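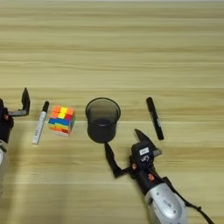 Two Arms, One Table, and the Case for Doing Less

Dorian Coste, 29/12/2020

I have been building with other people in one shared workshop or another for a good part of my life, and I've never had so many arguments over a cup. The two arms on our bench cost me most of a year's evenings (and a friendship was tested over the wiring, though I'm happy to say it came through fine). People who stop by want to know when it will do something useful. They mean dishes. They mean folding shirts. And I find myself wanting to defend the cup, the two markers and the Rubik's cube, which have been our whole world since fall.

My opinion is that home builders should stay with a boring task far longer than they think they can stand. Sun-ja Cha, who shares the bench with me and has much more patience than I do, put this to me back in January, when all we had was one arm and a box of parts from Serken. I nodded and then ignored her for months. I bought a second arm. I wrote a grand plan for a kitchen. I even named it Nakalcombe, after a village my aunt used to talk about, and you should be very suspicious of any plan that has a name before it has a working gripper.

What brought me around was our notebook. Sun-ja had us write down every try at picking up the cup, and by the time we reached 152 entries the pattern was plain even to me. We had been blaming the software all along, and a good share of the misses came from the base of the arm shifting a hair when the elbow stretched out. I would never have caught that with a kitchen full of plates. There would have been too many other things to blame!

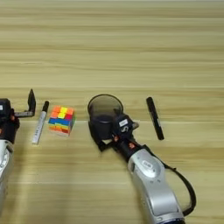 So we tightened the mount, and then we went back to the cup, and I'll admit I started to enjoy it. There is a real pleasure in knowing one small job that well. You learn how low the fingers have to come in, and how a cable that hangs a little short will tug at the wrist and spoil a good approach. Our cable is longer now – Sun-ja measured it against the full reach of the arm, with some slack left over, after I had cut the first one to look neat.

The other side of this deserves a fair hearing. A man in our group is building a cart he calls Benero, and he says that a dull project is a project you quit. He has a point. I have 30 pounds of abandoned projects under my stairs, and boredom killed most of them. If you're just starting out and the only thing keeping you at the bench is a silly dream about pancakes, then by all means keep the pancakes taped to the wall. I only ask that you put in your evenings on something you can set back up in a few seconds when it goes wrong. Markers are good for that. Pancakes are not.

I've also heard it said that this sort of thing belongs to companies now, and that two people with a table can't add much. Maybe we can't. But I know every bolt in our pair of arms, and I understand a good deal more than I used to about why picking something up is hard, and I didn't need anyone's permission to learn it. The markers are next on our list, white one first, and Sun-ja has already ruled the notebook pages for them.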